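Girkbridge Allotment Association
Minutes of the August meeting, held Friday at 6 in the upstairs room at the Oron Café

Apologies: several, of which two were convincing.

Minutes of the last meeting
Approved, after the word "shouting" was changed to "discussion" in the section on hoses. The member who had asked for the change then asked for it to be discussed further. The chair moved on.

Water
The standpipe on the Ultside path is still dripping. The plumber has been out, looked at it, agreed that it drips and sent a bill for $90. It was resolved to pay half and to ask what the other half was for. Until it is fixed, please don't leave buckets under it overnight. Those who say the buckets save water are asked to say so to the person who fell over one.

Watering hours stay as they are, early morning and after supper. Sprinklers left running while the owner is at the beach will be turned off by whoever gets there first.

Compost
The shared bays are full. Bay 4 contains a rug. The meeting heard a long defense of rugs as a source of carbon, and was not persuaded. Rug to be gone by the next meeting. Cooked food is still not allowed, and this includes lasagna.

Sign-up sheet
The plot waiting list and the work-day rota have now been typed up and can be seen on the association's web page. Members who prefer paper will find a copy pinned inside the shed door, behind the other notices, which go back some years and are thought to be holding the door together. 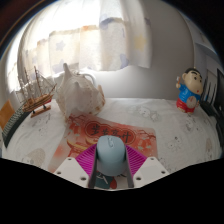
How long does it take to get a plot at the moment?
Most people wait some 50 weeks, a little less if they will take one of the shady plots along the Ultside fence.

Seed order
The bulk order from Kyriakidis goes in at the end of the month. Garlic and broad beans are popular. There was one request for bananas, noted with interest. Please write variety names in full, as last year "the good onions" meant different things to different people and the leftovers are still in the shed.

Produce show
To go ahead as usual. The heaviest marrow class will be weighed on the café's scales, the bathroom scales having been retired after last year's appeal. The jam judge has asked for smaller spoons and a chair.

Any other business
A scarecrow on the top path has been wearing a very nice coat. If it is your coat, please collect it. If it is your scarecrow, please talk to the owner of the coat.

A complaint about bindweed was received from the plot next to the one that complained about bindweed in the spring. Both sides are sure which way it is traveling.

The meeting closed at 8, when the café wanted its chairs back. Next meeting same room, same time. Bring your own mug.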